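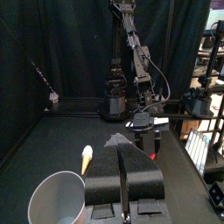

Moving the Wurkden to a new controller

August 8, 2022

I bought the Wurkden used, with a controller board that had already been repaired once by a previous owner. It ran fine for two years. Last month it started dropping the connection in the middle of jobs, and I got tired of starting over on pieces of maple that cost more than the bit cutting them. So I replaced the board, and these are my notes on the swap. Most of them are about settings.

The new board is a Cadov. It cost 200 dollars with shipping. There are cheaper ones, but this one takes the same motor plugs my machine already has, and I did not want to crimp 16 new ends.

Taking the old one out

I labeled every wire with masking tape before I pulled anything. The motor plugs are keyed so they only go in one way, but nothing stops you from putting the X plug in the Y socket. The limit switch wires are all the same color on mine. If yours are too, label both ends.

The old board had a blob of hot glue on the USB socket. When I peeled it off, the socket moved. That was probably my connection problem all along, and I could maybe have fixed it with a soldering iron. By then I had the new board on the bench, so I kept going.

Mounting holes did not line up. Two of the four did. I drilled new ones in the back panel and used nylon standoffs.

First power up

I left the spindle unplugged for this. All three motors locked up when power came on, as they should. X moved the right way, Y moved backward, Z moved the right way. You can flip an axis in the firmware or you can swap one pair of wires in the plug. I did it in firmware so the wiring would still match the diagram taped inside the lid.

Then I found out that homing uses its own direction setting. The machine jogged correctly and then homed toward the wrong corner. I hit the stop button before it got there. If you are doing this, keep your hand on the button the first time you home, and start with the gantry in the middle of the travel.

Steps per millimeter

I copied the numbers over from the old board and assumed they would be right. They were not, because the new board was set for a different microstep rate. I asked it to move 50 mm and it moved 100. I should have checked the jumpers first.

After fixing the jumpers I did the long test. I clamped a steel rule along the X axis, put a pointed bit in the collet, and told it to go 450 mm. It went 449. I did it again and got the same thing, so it was not lost steps. I corrected the value, ran it again, and it landed on the line as well as I can read a rule. Y needed almost no change. For Z I used calipers on the spindle mount, over a short distance, and left it as it was.

Somebody is going to tell me that you should calculate these numbers from the belt pitch and never measure them. I have read that argument. My belts are old, and the measured number gives me parts that fit.

The sender software

I had been using Debnath for sending files. It works with the new board but it does not show the alarm codes, only that there is an alarm. I switched to Nudetti, which prints the code and a short line about what it means. That alone saved me a good part of an evening when one of the limit switches was plugged in a row off.

What I don't like in Nudetti:

The feed override slider is right next to the spindle slider and they look the same. I have already moved the wrong one.

It forgets the window layout each time it closes.

The probe routine asks for the plate thickness every time. I would like to save it once. My plate is never going to get thicker.

Vasanthi Kanagaratnam posted a macro on the user forum that takes care of the last one. You put the thickness in the macro and run that in place of the built-in routine. I changed the retract height to 5 mm, as hers lifted higher than I have room for with the dust shoe on. It has worked every time I have used it so far.

Noise

One thing I did not expect to have to deal with. With the router running, the board would throw a limit alarm every few minutes with nothing near the switches. I moved the router cord away from the switch wires, which helped a little. Then I switched to shielded cable for the X and Z switches, with the shield grounded at the controller end only. No alarms since. I still need to do Y. That one runs through the drag chain and I have been putting it off.

You can also raise the debounce setting, and a lot of people stop there. I tried it before the cable and still got alarms.

Test cuts

I ran the same test piece I always use, a square with a circle in the middle and two pockets. The square came out square. The circle had a small flat spot where it crosses from X to Y, and tightening the Y belt took most of it out. The pockets were fine.

After that I finished the sign for Sewwandi Mondal, which had been sitting half cut since the old board gave up on it. Finding zero again on a half cut piece is its own job. I used two of the finished letters as reference points and crept up on it with a thin bit until the path followed the old edge. There is a faint line on the R if you hold it to the light. She said she was going to paint it anyway.

Still to do

Shielded cable on Y.

A fan for the new board. The drivers get warm on long jobs and the old fan has the wrong plug.

Print the new settings and tape them in the lid next to the wiring diagram.

If anyone wants my settings file, leave a comment and I will put it up. Check your own jumpers before you load it.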